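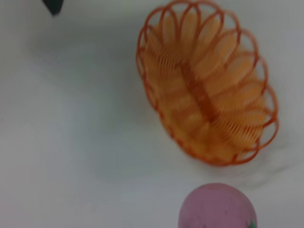
I sold my car in August and have been taking the bus to work since. A few people asked how it was going, so I'm writing it up.

The old car needed a new transmission. The shop quoted me $1,891, and the car was not worth much more than that. I sold it as it was to a man named Odair Arruda, who fixes them up in his driveway. He drove a hard bargain and I let him have it.

My bus is the 30. It stops at the end of my street and goes past the Kovden building, where I work, and then out to the hospital. On a good morning the ride takes twice as long as driving did. On a bad morning there is a train across Mill Road and everybody on the bus sits and looks at it.

The first two weeks were hard. I kept missing the bus because I was used to leaving the house when I felt like it. Now I have my shoes on eight minutes before it comes, and I wait outside unless it's raining. There is no shelter at my stop. Brenda Rudd, who I work with, has been riding the same line for years and told me to buy the monthly pass at the library instead of using the app. The app charged me twice in one week — I did get the money back, but it took four phone calls.

Groceries are the part I got wrong. I used to do one big trip and fill the trunk. I tried that on the bus once, with six bags, and had to stand the whole way with a melon between my feet. Now I stop at Figueiredo on the way home and buy what I need for a day or two. I spend less, mostly on snacks. I also run out of milk more often.

I read on the bus now. I finished a long book about the Erie Canal that had been on my shelf since I moved in, and I'm partway into a second one about salt. Reading makes me a little sick when the driver takes the hill fast, so I put the book away there.

What I miss is going to see my aunt Dalva. She lives out past the reservoir and no bus goes near her. I've rented a car twice for that and my neighbor Lemlem drove me once. I paid for the gas and lunch.

I'm going to keep at it through the winter and see how I feel when the snow is gone. If they cut the evening service, as they keep saying they might, I'll have to look for another car.

Get new posts by email. Enter your address to subscribe. You can unsubscribe at any time.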